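Snack Swap Night – the gallery

Well, we did it again, and this time there was a table big enough for everything. For anyone landing on this page without a clue what I'm on about: a few of us get together after work, everybody brings a bag of things to eat that the rest of us are unlikely to have tried, and we spend the evening opening packets, arguing and drinking far too much tea. I write it up afterwards because I enjoy it and because Sunita Zamora never remembers what she liked and rings me a week later to ask.

The last swap was in November, in my kitchen, with people sitting on the worktops and a bowl of something sticky balanced on the toaster. Much more civilised this time. Darnell Holloway found us the room and I brought the kettle, the mugs, a roll of kitchen paper and the good scissors (you need good scissors, half of these packets are sealed like a bank vault).

A warning before you get to the gallery part. I was eating for most of the evening and I had crumbs on my fingers for the rest of it, so you get a lot of words from me and very little photography. I've kept the gallery headings all the same, one for each round, in the order we went.

Round one – crisps and things that behave like crisps

We always start salty. I used to think you should start mild and work up, but by the time you've laid the mild things out everyone has already opened the hot ones, so I've given up.

Luuk Groen brought paprika crisps, the ridged kind, and a tube of little cheese biscuits his mum sends over. The biscuits are the sort of thing you eat eleven of while telling somebody you don't really like them. Matvii Boiko went for rye croutons with garlic, which are basically fried bread in stick form, and I could have gone home happy right there. They're hard, mind. Matvii says you hold them in your cheek for a bit first, and I wish he'd said so before I bit down on one!

Seaweed crackers next, from Sunita. Very light, lots of crunch, a slightly fishy smell when the bag opens that puts some people off and makes me hungry. Darnell wouldn't go near them at the November swap and had a good handful this time, so there's hope for the man yet.

Round two – the hot stuff

Cletus Hutchins takes this round very seriously. He'd made labels. He'd also brought a jar of his own chilli peanuts, roasted at home, with a bit of lime zest and far more chilli than any peanut requires. I had 2 and then had to go and stand by the window. The flavour is lovely for the first few seconds – proper citrus, a bit of smoke – and then your ears join in.

Milk helps, by the way. Water doesn't. Plain rice crackers are good as well, and I'd put a bowl of them on any table where Cletus has been let near the peanuts.

There were also some hot dried peas that I'd picked up at the market, and they were fine. Perfectly nice. I bought them because the man on the stall said they'd take my head off, and my head stayed exactly where it was, so I feel a bit cheated. If you like wasabi peas but wish they were less of an event, these are for you.

Round three – single-wrapped bits and bobs

I do love a small packet. One bite, one wrapper, on to the next. They're the best thing to bring if you're new to a swap, as everybody can have their own and you don't end up with a big bag of something going soft in the cupboard for a month.

Sunita and Luuk had both gone round the Chinese supermarket (separately, without telling each other, so we did get some doubles) and between them they could have fed a coach party. We tipped the little ones out on the table and let people pick by the look of the wrapper, which is how I choose wine too.
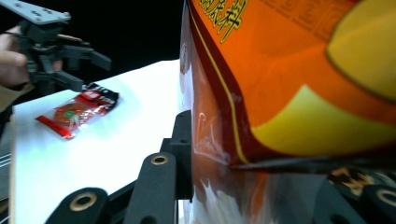

I can't read Chinese and neither can Luuk, so a fair amount of this round was guesswork, and I think it's more fun that way provided nobody has an allergy. We do ask about that at the start, every time, and anything we can't read gets looked up before anyone with an allergy goes near the table. Please do the same if you're running one of these yourself. Nuts, sesame and shellfish turn up in places you wouldn't expect.

My favourite of the lot was a chewy plum sweet with salt on the outside. First it's salty, then it's so sour your eyes water, and after that it's just a nice plum. Matvii had one and made a noise like a door hinge. Darnell put three in his pocket for the bus.

Round four – sweet

We were all a bit full by now, and I'd like to record that it didn't slow anyone down. Sesame brittle from Sunita, syrup waffles from Luuk (put yours on top of your mug for a minute, lid style, so the middle goes soft), and a box of chocolate-covered prunes from Matvii that I'd have walked straight past in a shop. They were gone before the brittle. I'd never have believed it of a prune.

My own offering was cinder toffee, made the night before, and I'd like to say it was a triumph. It had gone tacky in the tin. It tasted all right but you had to peel it off the baking paper with your teeth, and Cletus said it reminded him of a filling he once had. Next time I'll make it on the day and keep the lid on.

The scores, such as they are

Best in show: the rye croutons, by a mile.
Biggest surprise: chocolate prunes.
Most dangerous: Cletus and his peanuts, no contest.
Thing I've been back to the shop for: the salty plums.
Thing I won't be making again in a hurry: see the paragraph on toffee.

If you want to come to the next one, just bring a bag of whatever you like and a mug if you're fussy about mugs. There's no need to spend a lot. Some of the nicest things on the table cost pennies, and the dearest item of the evening (a very posh truffle nut mix, I'm naming no names) was still half full when we packed up. Write down where you bought things, though! I had four messages the next morning asking about the croutons and had to pester Matvii for the name of the shop.

The leftovers went home in freezer bags with whoever wanted them. I've got the hot peas. I seem to have all of the hot peas. If anyone would like some, they're in the cupboard next to the kettle and you're very welcome to them.

Posted Tuesday, February 27, 2018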